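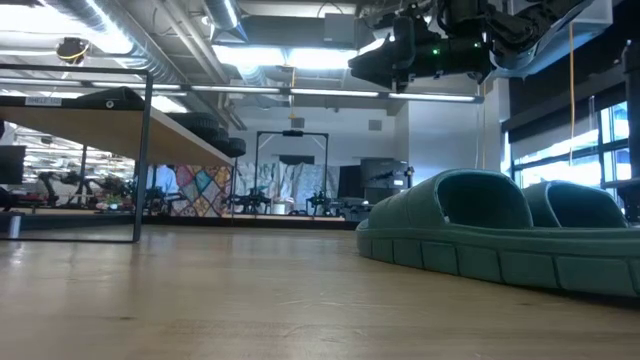 A pair of green slides on a light wooden tabletop.

Saarela, the gentle island puzzle game from the small team at Cleltero, gets its first big free update on 15th April, and if you have been keeping an old save around (like plenty of us have) you'll be glad to hear it carries straight over.

The update is called Gonddale, after the foggy valley you could see from the lighthouse but never reach. Well, now you can walk right into it! It brings 218 new puzzles, a second ferry line, and a proper map you can scribble your own notes on, something players have been asking for since the very first weeks.

42 shares | 3 comments

Cleltero says the valley is meant to be played slowly, a little each evening, and that anyone who has finished the harbor chapter can go there right away. There is also a new collecting game on the side, with 500 seashells tucked into corners old and new, and the team has kindly added a hint bell for those of us who get stuck on the last few.

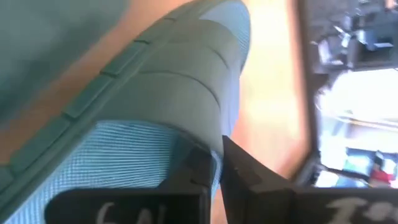 Console players will have to wait a bit longer — the Josex version of the update is planned for May, with the same puzzles and the map included. Saves won't move between the two for now, though the studio would like to get there someday.

We use cookies to remember your settings. Accept | Manage

Comments (3)

mossybridge: The notes on the map! I have been using sticky notes on my monitor all this time.

tidepool_3952: Does the hint bell work in the old chapters too?

pia-plays: Waiting for the Josex one, May can't come soon enough.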